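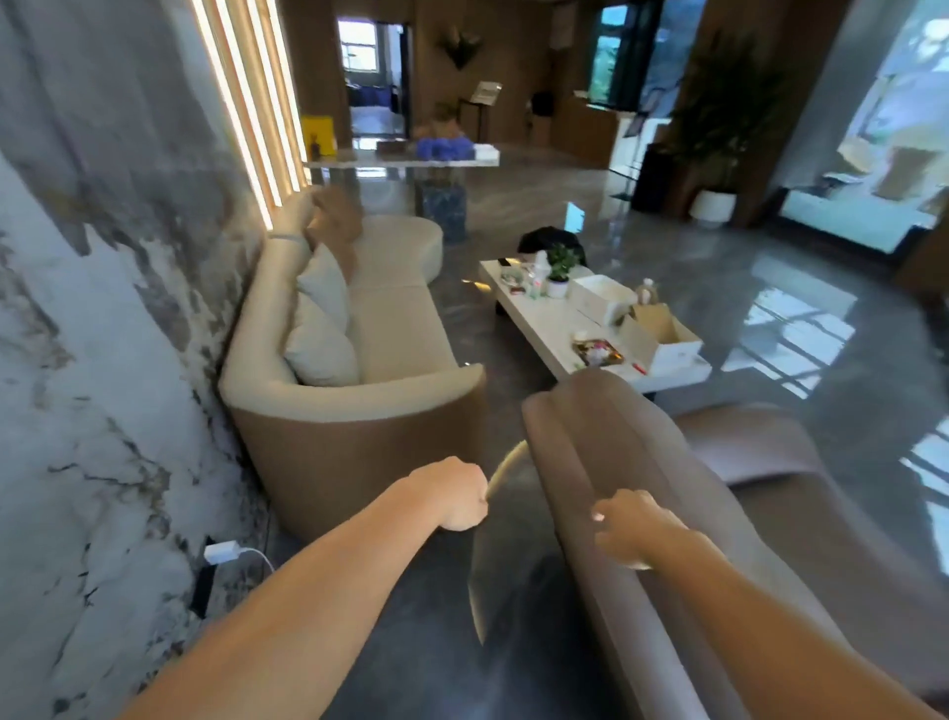 Cable first, then cushions
Draft rules for service robots in shared lounges

Most incident reports from robots working in hotel and clinic lounges concern objects under two centimetres thick. Charging cables lead the list. They are thin, pale, often draped over furniture, and hard to separate from a polished stone floor that throws back daylight.

The Pimura practice notes, revised in May, deal with this in clause 4. A cable attached to a live outlet is classed as a fixed object until a staff member has unplugged it. The robot may hold it but may not pull. Grip force on any flexible line is capped at the level set during commissioning, and travel stops if the line goes taut.

Balakrishnan Namboodiri, who drafted the clause for Lorlow, wanted it stricter. "The plug is the hazard. The armchair it runs past is only a nuisance," he says. His draft required a 105 mm clearance between the base and any cable on the floor. The published text keeps that figure for trailing cables and drops it for coiled ones.

Tables come under clause 6. Food, phones and open packaging are guest property unless staff have marked them for removal. A robot tidying a coffee table works from the nearest edge inward and does not reach over an open container. Spray bottles are to be treated as full.

Plondska trialled both clauses over some 137 shifts and logged 95 stops. Its engineers consider the rate too high for a staffed venue and have asked for a longer timeout before a supervisor is called. Ó Ceallaigh, which supplies grippers, opposes the change.

Comments on the glare test in Annex B are still open. The current wording calls for a run in the brightest hour of the day, with the blinds up.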